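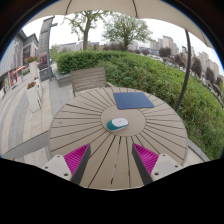
Courtyard table, mouse and mat, Dunmore workshop

May, morning entry. Outdoor workstation trial, prepared for Loukia Politis and Babita Tomar.

The round slatted table was used as found. The mat was set down square to the chair at first, then shifted. Gaps between the slats fan out from a solid centre panel, and any small item left off the mat should be kept to that panel. Table diameter not yet measured; Kuo-hua Kuo has the long tape.

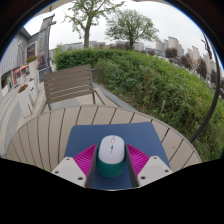 Pointer tracking outdoors remains the open question for the Heltero desk kit. Glare on bare slats was raised by Wendy Whiteley at the last review, and the mat is meant to settle it. The mouse under trial has a glossy white top over a teal-green body, and a matte shell should be requested for comparison. The flat blue mat covers several of the gaps – a thicker one may be needed if the edges sag.

To do: repeat at 2 p.m. in full sun. Sheila Sowerby to enter results in the Ganda file.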